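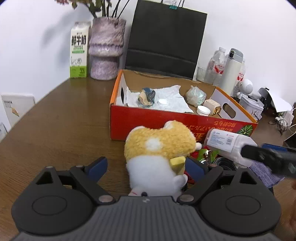

Sorting table, Sirkcombe room, with the open carton in use.

Home | Projects | Reports | Contact

Progress report to Follix: household sorting and packing, Sirkcombe

Prepared by Yulan Lü

Work in this period covered the mixed tabletop goods left over from the Kälin storage review. The grant provides for 170 table sessions, of which 40 are complete. Each session takes a mixed set of small household goods and assigns every item to one of three groups: keep, repack or discard. The Stanura item register now stands at 2154 entries.

Cartons with handle cutouts remain the standard container. Printed retail cartons are accepted if the base is sound. Crumpled paper and bags may stay in a carton during sorting but are not entered in the register until the final pass. Bottles, drinkware and flowers are kept at the back of the table — this leaves the front edge for handling.

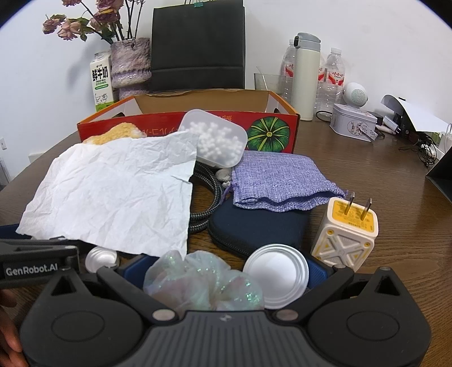 Small parts account for most of the open register queries. Caps and lids get separated from their containers early in a session and are then logged as loose items. The small white screw cap and the round white lid with raised rings are typical of this group, and both will carry a "parent unknown" code until a match is made. Sheets of tissue paper as large as the one on this table are to be lifted and checked underneath before a session is closed. Coiled cables are logged by covering and color. Cotton swabs are logged with their container as one entry.

Eight register codes were revised in November. The revised list is in use at Sirkcombe and has been sent to Kälin for comment. The next report will cover the repack group and carton labeling.

Shares 8 | Comments 0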